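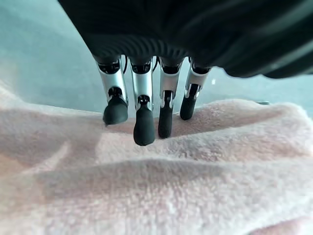
NALLARENT WORKING GROUP ON PERSONAL CARE AND WASHROOM ROBOTICS
Minutes of the meeting held on 30 July 2018
Main Conference Room, Arner Building

Present: the chair, the secretary, representatives of the Gill laboratory, the Bodley test house, the operator training section and the facilities office.
Apologies: received from the insurance representative.

1. Minutes of the previous meeting
The minutes were approved with one correction. In item 6, "hand speed" should read "fingertip speed."

2. Matters arising
The secretary reported that the revised incident form had been sent to all operators. Two sites were still using the old form. They will be reminded in writing.

The request for a second emergency stop at the Gill laboratory was carried over until the quotation has been received.

3. Draft Code of Practice, Part 2: Work at a Washbasin
The group went through the draft clause by clause. Comments had been received from 27 reviewers.

Clause 2.1, Scope. The clause was accepted. It covers robots with one or two arms working at a fixed washbasin, including the handling of towels, cups, toothbrushes and small packaged toiletries. Work with running water is covered in Part 3 and was not discussed.

Clause 2.2, Layout. The Bodley representative asked that the clause require a record of where each item stands before a session begins. The training section felt that a full written inventory would take too long. It was agreed that a photograph from the robot's head camera would be enough, provided that the basin, the faucet and the loose items on the countertop can all be seen in it.

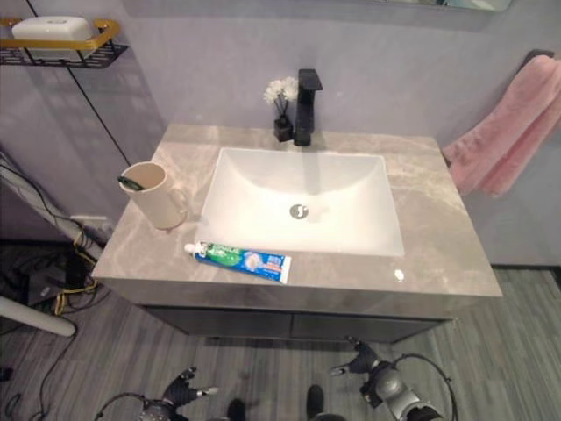
Figure 1. Washbasin station from the head camera, with cup and toothbrush at left, toothpaste in front of the basin and towel on the hook at right.

Clause 2.3, Cables. There was a long discussion. The draft said only that cables should be "kept tidy," and several reviewers had objected that this could not be checked. The facilities office proposed new wording: floor cables are to be routed outside the operator's walking path, and cables at the wrist are to be checked through the full range of the arm before power is applied to the hands. The new wording was accepted. The question of cable covers was left open - the facilities office will look at what is available and report back.

Clause 2.4, Contact with fabric. The Gill laboratory noted that looped cloth can catch on finger joints and asked for a slower approach speed whenever a towel is handled. The group agreed in principle. No figure was adopted, and the bracketed value in the draft will stay in brackets until Bodley has completed its trials. Operators are to inspect the finger joints for threads after each towel session.

Clause 2.5, Hard surfaces. Polished stone and glazed ceramic were discussed together.

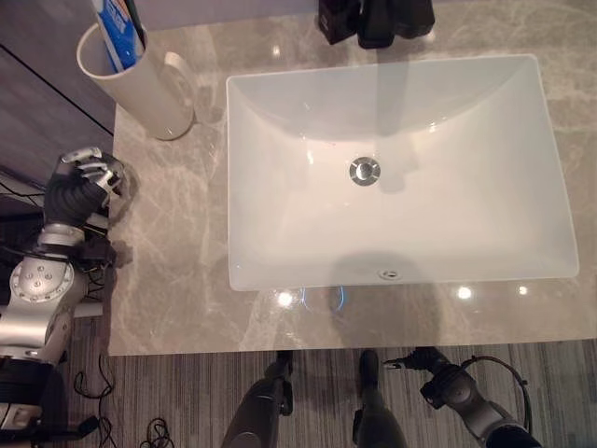

The training section reported that new operators often misjudge the height of the front edge of the countertop when both arms are raised from below it. It was agreed that both hands must be brought clear of the edge before either one moves over the basin, and that only one hand may enter the basin at a time. The chair asked that this be placed at the head of the clause.

The Bodley representative added that reflections on polished stone can affect depth readings. A note will be added advising sites to check the depth image with the room lights set as they will be during the session.

Clause 2.6, Records. Session records are to be kept for 4 years. Document 787 (Record Keeping for Test Sites) will be cited and its text will not be repeated.

4. Operator training
The training section presented an outline of the washbasin module. The group asked for more time on stopping and restarting a session, and for the practical assessment to include at least one towel task. A revised outline will be sent out with the next agenda.

5. Actions
Secretary: circulate the revised Part 2, with changes marked.
Facilities office: report on cable covers.
Bodley: submit trial results for clause 2.4.
Gill: obtain the quotation for the second emergency stop.
Training section: revise the module outline.

6. Any other business
The facilities office reminded members that visitors to the test areas must sign in at the front desk.

7. Next meeting
October, at the Bodley test house. The date will be confirmed by the secretary.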